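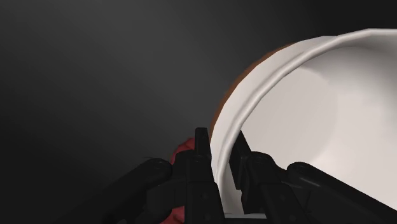 À quelle classe de bâtiment la navette Coriris est-elle destinée ?
Aux croiseurs d'escorte et aux transports de la flotte de Pamstead, à raison de 3 appareils par pont d'envol.

Caractéristiques
Équipage : deux pilotes, 11 passagers
Autonomie : environ 18 heures
Propulsion : double réacteur Zitora – poussée réglable
Immatriculation de tête de série : 1568

La révision de la coque est confiée aux ateliers Olatunji, sous l'autorité de l'ingénieur en chef Catriona Paterson.

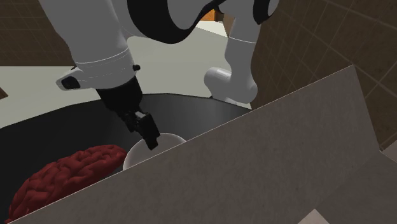
Affectation
Toute demande d'attribution est adressée au commandant Miklós Deák avant la fin du mois de janvier.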